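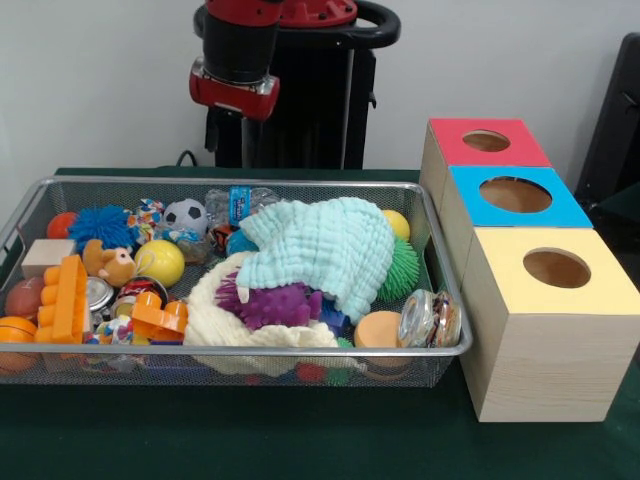 Gripper trial, frequently asked questions
Serkside lab, page last changed 10/03/2025

Which grippers did you compare?
Two parallel grippers with two fingers each: the Kudby, which we bought, and the Braltach, which we have on loan until the end of the trial. Both were used on the same arm with the same controller, and we did not change the speed between them.

How many picks did you make?
We made 313 attempts with the Kudby and 263 with the Braltach. The second number is smaller because we lost some hours in September with a broken connector.

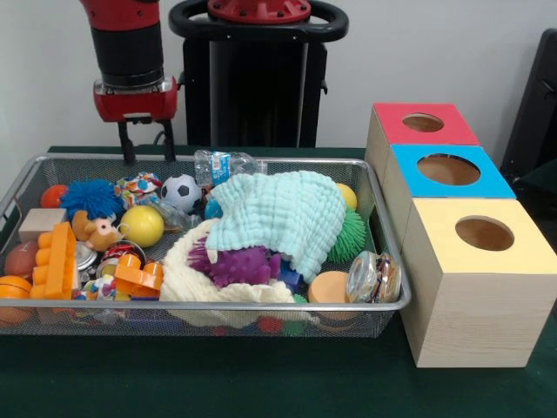

Why do you not use a standard object set?
We wanted a mix that gives trouble to the fingers in different ways. A standard set is good for publishing, but our question was which gripper to keep. Hard and regular things, like the orange building bricks, tell us about alignment. A spiky koosh ball or a cloth draped over the other toys asks for something else, and for those we write down also how deep the fingers went before closing.

Does the wire basket disturb the camera?
A little. The mesh gives holes in the depth data near the rim. We use the controller software from El Khatib, and its filter closes most of them. We set the filter to 7 and left it there.

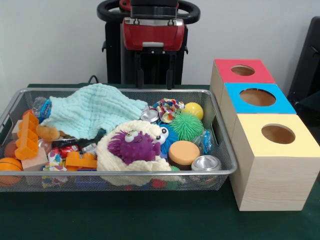
With a higher value the small objects near the wall of the basket become one object with the wall, so please be careful if you copy our settings.

What counts as a failed pick?
If the object falls before the arm reaches the release point, it is a fail. If two objects come up together, we mark it as "double" and keep it in a separate column. There were 47 doubles in total for both grippers.

Can I get the data?
Yes, write to the lab address and say which gripper you need. The logs are plain text files.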